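Residents' Group Delivers 2,522 Signatures to Uston Council, Asks Where to Put Them

USTON, March. The Plenby Road Residents' Association this morning delivered a petition of 2,522 signatures to Uston Town Hall, calling on the council to restore public comment to its regular meetings. The petition was accepted at the side entrance. The front entrance is closed for a consultation on accessibility.

Public comment was suspended last fall for what the council called a trial period of 90 days. The trial has since been extended twice, both times at meetings where the public was not able to comment on the extension.

"We were told our views on the matter would be very welcome once the matter was settled," said Zuzanna Jasińska, spokesperson for the association. "We have tried to be patient. We have also tried the phone, the web form and the suggestion box, and the box is locked in the mayor's outer office."

Under the old rules, any resident could speak for three minutes on any item on the agenda. Under the trial rules, residents may submit a written statement of no more than 30 words, which is summarized by staff and placed in a binder. The association has asked to see the binder and has been invited to submit that request in writing, in no more than 30 words.
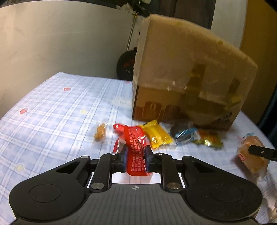 The petition asks for three things: the return of the three-minute speaking slot, publication of all written statements received during the trial, and a vote on any future change to the rules at a meeting residents can attend and talk at. It does not ask for anyone to resign, although some signers added that on their own in the margin.

Signatures were collected over eight weekends outside the Darnari Market and the Abeysekara Street library. Supporters of the council's position were invited to set up a table alongside. One did, stayed for an hour, and signed.

A march will leave from the Darnari Market parking lot at 6 p.m. on the evening of the next council meeting and finish on the town hall steps. The association holds a permit for the march, the steps and one megaphone. Residents are asked to keep to the sidewalk on Abeysekara Street, where the road work begun under the previous mayor is still in progress.

"People keep asking what we'll do if the council says no," Jasińska said. "First it would have to put us on the agenda."

About the Plenby Road Residents' Association

The association was formed to get a streetlight repaired. It is open to anyone living in Uston, and membership is free. The streetlight remains under review.

Press inquiries may be made to the association's office above the Darnari Market, evenings after 5 p.m. Please use the bell, as the knocker has come off.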